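Skoltard brings humanoid robot into laundry training at Narnbridge

Skoltard has begun a new phase of its household services program at Narnbridge, where staff are teaching a humanoid robot to handle everyday laundry work. The program, known as Skoltirora, started in March and is carried out with the service company Bisgaard.

Staff who once carried out each wash test by hand now spend much of the day beside the robot, setting up tasks and keeping written records.
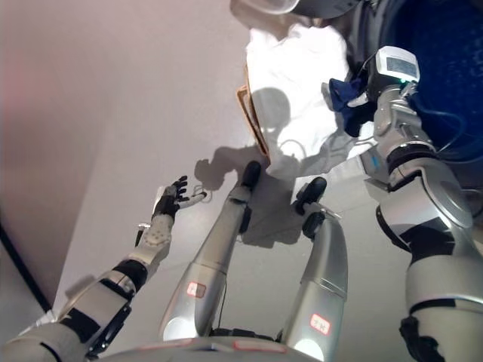 Will the robot replace laundry staff at Narnbridge?

Skoltard plans no job cuts under the program. Four employees have moved from manual testing to supervising the robot, and all four keep their current grade and pay.

The change has altered the working day. Supervisors work shorter turns on their feet and do less bending and lifting, but they need closer concentration and more time at the desk. Each has completed a training course on safe distances, stopping procedures and record keeping. The site plans to log up to 1,000 practice runs before the program is reviewed, and 620 have been entered so far.

Bisgaard employees have also been asked which tasks they would most like to hand over. Loading and unloading low machines came first — a task many of them link to back strain.
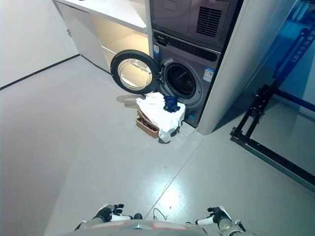
The laundry work area at Narnbridge, with the washer door open and a basket of laundry on the floor.

Results of the review will be shared with employees at both companies before any decision is made on wider use.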